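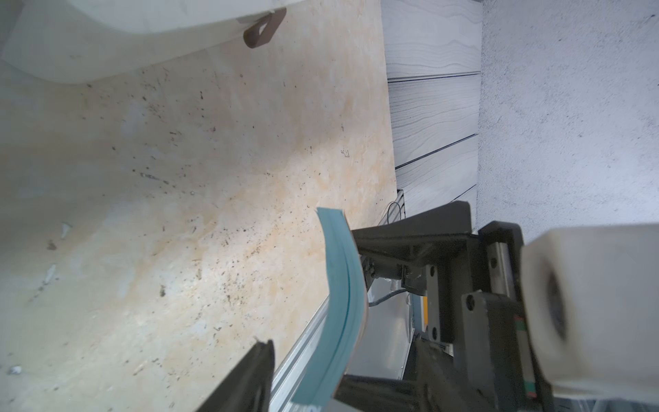

Teal booklet next to a white object, speckled tabletop.

Small plastic drawer unit: how to store thin soft-cover booklets without bending them?

Asked August 31, 2019

I have a small stacked drawer unit in white molded plastic, three tiers, brown pulls, with a recessed lid that works as a tray. It sits on a tabletop with a plate and a bowl. I want to keep a thin teal booklet and similar flat items in it. Stored on edge, they take a curve along the full length within a week. Stored flat, they catch on the drawer above. Is there a standard fix? The unit is from Zudov, bought in June, no model number that I can find.

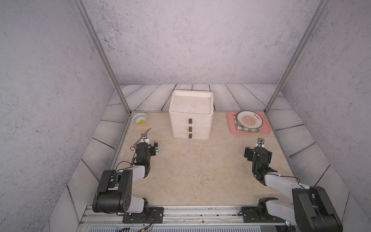

The unit with its three drawers. Bowl at left, pink tray and plate at right.

Answer 1

Put them flat in the bottom drawer and don't overfill it.

Answer 2

Two separate problems.

Curve: a soft cover stored on edge needs support on both faces. Fill the gap beside it with something rigid. To flatten one that has already curved, lay it under an even load of 200 g per booklet for 2 days, then turn it over and repeat. Do not use heat.

Catching: this is nearly always a top sheet lifting, not total stack height. Leave clearance under the drawer above and put a piece of stiff card on top of the stack. Cut the card slightly smaller than the drawer floor. I use the Langlois 286 g card — the lighter stock sags in the middle.

The recessed lid is fine for things in daily use. The raised rim keeps them from sliding off. Wipe it out first, as yours has some scuffs and grime.
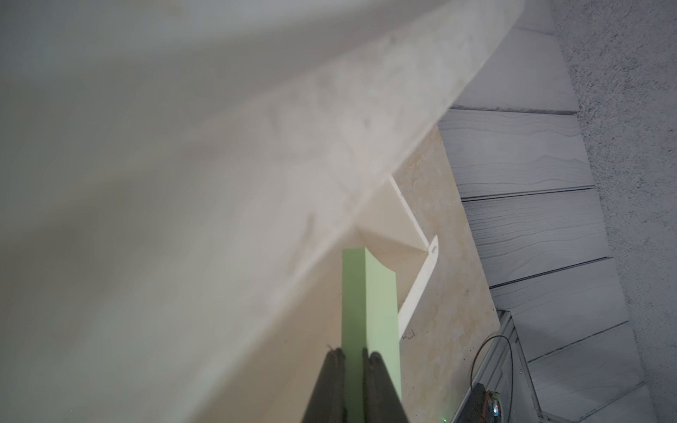 Folded white piece, pale green block, and a large cream-white sheet.

Answer 3

Agree with answer 2 on the card. Folded pieces should go in a different drawer from flat ones. A fold acts as a spring and pushes everything above it up. Large sheets I would not put in a unit this size at all. Prendau sells a flat folder that holds 50 sheets and can stand against a wall.

No idea if the Zudov drawers have a stop at the back. My Dalodell ones don't, and paper falls down behind them.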